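夹爪比到第三轮，手持的那把留了下来

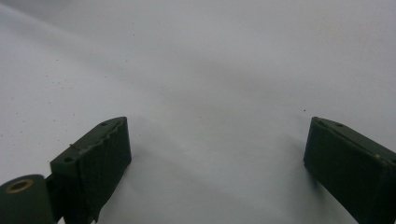
手持夹爪的两根深绿色手指，张开状态，下方为白色台面。

Trernari的测试间在二楼，十一月起归夹爪对比组用。组里三个人：Ada Carbone管方案，Dario Mancuso管零件，Đức Từ负责上手操作和记录。他们要从三种夹爪里挑一种，配给明年采集演示数据的手持工具，同时也要能装到机械臂末端。

三种夹爪分别是Mirex的平行夹爪、Valentini的软指夹爪，以及组里自己画图做的一款连杆式夹爪，内部叫Brisa。前两种买来就能用，Brisa从图纸到能开合，用了38天。

测试分三轮。第一轮只看开合，每把夹爪空载动作400次，看两指还能不能对齐。三把都过了，Valentini的软指回位稍慢。第二轮抓13种日常物品，从硬币到毛巾，每种都由Đức Từ手持完成，再换到机械臂上重做一遍。Mirex抓硬物最稳，但手柄端重，连续用到下午，手腕明显吃力。软指抓杯子和水果很省心，抓薄片时常常滑开。

Brisa在第二轮成绩居中，问题出在指尖。两根手指的边缘不完全一样，左边那根的棱线比右边粗糙，夹纸片时偶尔会挂住。Mancuso的办法是先不重做，把指尖内侧打磨后再测。“手指是消耗件，坏了换一根，拧两颗螺丝的事。”他说。

第三轮比相机。同一颗相机装在手持工具上，画面里必须一直能看到两根指尖，还要留出足够的台面。Mirex的外壳宽，张开时挡住了下方不少视野。Brisa的两指从画面底部两侧伸进来，中间空着，物体靠近时看得清楚。白色台面明暗柔和，影子也淡，这一轮的背景就定了它。深色手指在白底上轮廓分明，后面做指尖定位时少调了很多参数。

负责控制器的Volker Teuber对结果有保留。他认为手持数据和机械臂数据之间还差一道标定，手持时人会不自觉地转手腕，机械臂照着走，有些姿态够不到。他挑了78段手持记录在机械臂上回放，走不完的都停在腕部关节限位。组里准备在手柄上加一个角度提示，越过范围就振动。

最后选定的是Brisa，Mirex留作机械臂上抓重物的备用。Valentini那把借给了隔壁做食品分拣的Sveva Sanna，她那边正缺一把软的。

下一批手指已经在排队加工，指尖比现在薄，孔位不变，旧的连杆可以接着用。Carbone把复测排在早上九点开始，那时测试间还没有别的机器在跑。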